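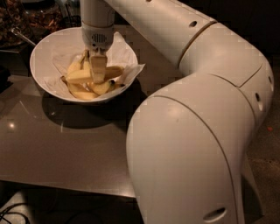
Posted by clellodwood_kitchen
I want to keep bananas out for guests through an afternoon in June without the bowl turning into a sticky mess. We have a wide, shallow white bowl and our kitchen runs warm. So far I put crumpled white paper in the bottom and set the banana on top, and I let the paper stand up past the rim. Do you line yours or leave the bowl bare? And does fruit last longer in a deeper bowl?

Posted by Hurko
Leave it bare. Paper sticks to anything peeled and then you are picking bits off. A glazed bowl rinses clean in ten seconds.

Posted by Shufen Bai
Depends how much paper and how you fold it. A flat sheet slides around when someone reaches in. Crumple it first and it stays where you put it. 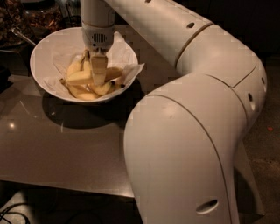 Posted by clellodwood_kitchen
The sliding is why I started crumpling. I tried a cloth too, but it stained and I don't want to wash one every day. With a paper napkin I throw it out at night. The only thing I don't like is the corner that hangs over the right side of the rim. I could trim it or tuck it under.

Posted by Nava
Leave the corner. It gives you something to grab when you lift the whole lot out.

Posted by Hurko
Or it catches on a sleeve and the fruit goes on the floor. Tuck it in. 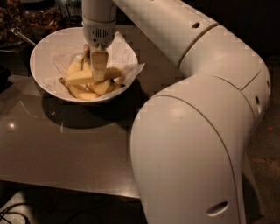 Rigoberto Becerra thinks the paper matters less than the pile. Keep it low, he told me, with one layer if the bowl is wide enough, and the ones underneath won't get dark spots from the weight. He buys 6 at a time and never more.

Posted by Shufen Bai
I agree on one layer. I don't agree that spots come from weight only. Mine spot hanging on a hook.

Posted by clellodwood_kitchen
Moved the bowl to the back of the table this evening. Keeping the paper, keeping the pile low. I'll try a bare bowl next week and post how it goes.

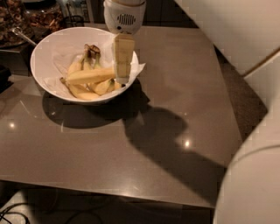 Bananas in the lined bowl, stems together near the middle.

Posted by Nava
Looks fine to me. I would still wrap the stems.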